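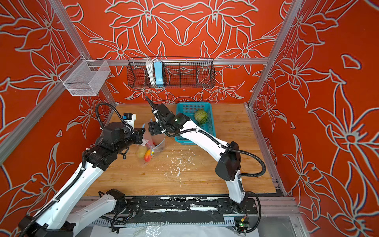
Lily-like flowers in pale grey outline on orange-red wall panels.

Category: Pattern and Ornament > Floral
Reading time: 4 minutes

Large-scale floral pattern is the name given to printed or painted decoration in which flowers are drawn a good deal bigger than they grow, so that a single bloom may fill most of a wall panel or a whole drop of curtain. It is found on wallpaper, furnishing fabric, tiles, screens and painted boards, and it has gone in and out of favour so many times that most households of a certain age have either put some up or spent a long weekend scraping some off. The lily, the peony, the poppy and the magnolia are the flowers most often chosen, all of them having broad petals and a shape that can be recognised from the far side of a room.

Scale and repeat

Every printed pattern that runs on without end has a repeat, meaning the distance down the wall before the same bit of drawing comes round again. Small sprigs and posies may repeat every few inches. Large florals need much more room, and a paper with a repeat of 90 centimetres is not thought unusual. The longer the repeat, the more paper is lost in matching one length to the next, and older decorators' handbooks are full of kindly warnings to buy an extra roll before starting, while the shop still has the same batch.

There are several ways of laying out the repeat. In a straight match the flowers line up directly across from one length to its neighbour. In a half-drop each length is shifted down by half a repeat, and the eye wanders diagonally over the wall and is less likely to notice stripes. A mirrored layout turns the drawing over along an upright line, so that petals meet their own reflections and make new star-like shapes where they join. Mirrored patterns look best when the line falls in the middle of a wall, or over a fireplace, and they can be rather unforgiving in old houses where nothing is square.

Outline and filled drawing

A large flower may be filled in with shading and several colours, in the manner of a botanical plate, or it may be left as bare line on a plain ground. The outline style is the younger fashion in most people's minds, although stencilled and block-printed line work is very old indeed. It uses fewer inks and it suits strong ground colours, such as brick, orange, bottle green and navy, which might make a fully shaded flower look muddy.

Barry Holroyd, in his short guide Flowers on the Wall, is very fond of the outline style and gives it his longest chapter. He suggests that a pale line on a warm ground "keeps the flower polite, however big it gets". Zubaida Talpur, reviewing the guide, thought him far too gentle on the subject and pointed out that a line drawing at that size shows every wobble of the hand, with no shading to hide behind. The two views are still quoted side by side in evening-class notes.

The lily as a motif

The lily has the advantage of being handsome from nearly any angle. Face on, its six petal-like parts make a star; from the side it becomes a trumpet, with the tips curling back. The leaves are long and narrow and can be swept across the gaps between blooms, which saves the designer from having to invent filler. (Botanists call the petal-like parts tepals, the three outer and three inner ones being so much alike, but the word has never really caught on among decorators.)

Not everything sold under the name is a true lily. Day lilies, arum lilies and water lilies belong to other plant families altogether, and all have turned up in pattern books under the plain label "lily". Pattern books also tend to leave out the stamens, or to shrink them, although in the living flower they are among the first things anyone notices, particularly anyone who has brushed past a vase in a white shirt.
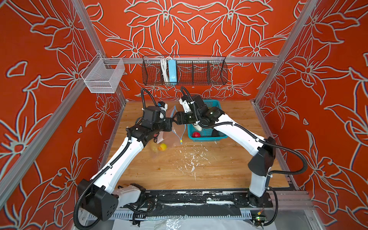

Hanging and fixing

Large florals on paper are usually begun at the centre of the main wall and worked outwards, and any awkward part-flower is left to fall in the corners. Corners that meet at a wide angle are easier on the pattern than sharp ones – the line of a petal carries round without seeming to snap. Rigid printed panels are fixed in whole pieces and have no seams to match within each board, though the joins between boards want the same care as paper.

Care

Washable papers may be wiped with a soft, barely damp cloth, working upwards from the skirting. Unsealed papers are better dusted with a clean dry brush. Strong reds and oranges can fade in direct sun, and Elsie Ashworth's advice in her household column was to keep an offcut in a drawer and hold it to the wall every July, so as to see how far the colour had travelled.

See also

Half-drop repeat; Block printing; Trailing leaf borders; Stencilling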